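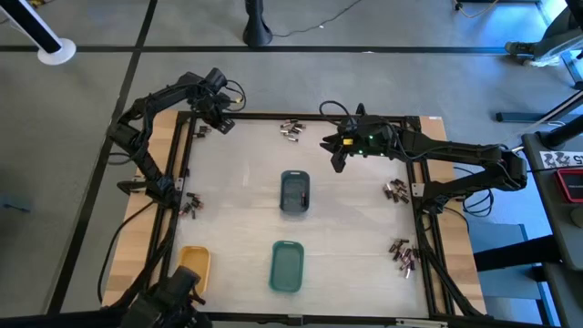 *Photo: Stellan Holmgren*

**1/** I've spent a good part of this year reading old parish allotment records for Dravthorpe. A few people asked what's in them, so I'm posting a thread. It's mostly rent, water and arguments about hedges.

**2/** The Dravthorpe site was laid out on glebe land below the church. The first rent book lists 14 plots. The numbering starts at the lane and runs downhill, then comes back up on the other side of the path, so plots one and 14 face each other. People still get this wrong when they visit.

**3/** Rents were paid twice a year. The clerk used black ink for paid and pencil for owing. Most of the pencil has faded, which was good luck for the tenants and bad luck for me. I've been reading those pages with a lamp held low to one side.

**4/** Plot seven was held by the Janjua family for longer than any other tenancy in the books. They grew onions, broad beans and, in later years, coriander and methi. The clerk wrote "methi" as "metty" every time.

**5/** The water row takes up most of one minute book. There was a single standpipe at the lane end, and the downhill plots wanted a second. The uphill plots did not want to pay towards it. This went on for four years.

**6/** The letters are kept with the minutes. One from the downhill side complains of carrying 100 cans in a dry August. The reply says, in full: "Noted. Suggest a butt."

**7/** The second standpipe went in the next spring. The entry is one line long and gives no cost. I've looked through the cash book for the same months and can't find it there either. If anyone knows who paid, please tell me.

**8/** Soil. The top of the site is sandy and the bottom is clay, and the tenants knew it. Carrots are only ever mentioned for the upper plots. The bottom ones have cabbages, sprouts and a lot of complaints about slugs.

**9/** The show results are pasted into the back of the second rent book. Leeks, heaviest marrow, three onions dressed, a vase of sweet peas. The heaviest marrow class was dropped one year after a dispute about the scales and came back the year after with no comment.

**10/** Item 408 in the box is a hand-drawn plan of the hedges. It shows a gap on the east side marked "Jaller's gate". There's no gate there now. The hedge is thinner for a couple of yards and the ground dips, so I think the plan is right.

**11/** I haven't found anyone called Jaller in the rent books. It might be a farm name. The tithe map would settle it, but the copy I've seen has a fold straight through that corner.

**12/** My index has 2,359 entries so far. It's a plain spreadsheet: date, plot, name, subject, page. I keep the clerk's spelling in one column and the modern spelling in the next. I'd recommend doing that from the start. I didn't, and had to go back over the first book.

**13/** Still to do: the last cash book, the loose receipts, and a bundle of seed orders tied up with garden twine. The seed orders are the part I'm looking forward to. The top one is for runner beans and shallots.

**14/** Updated 2020-10-06: two people have written to say Jaller was a field name. One remembers her grandfather using it for the pasture east of the hedge. I've added that to the index with a question mark.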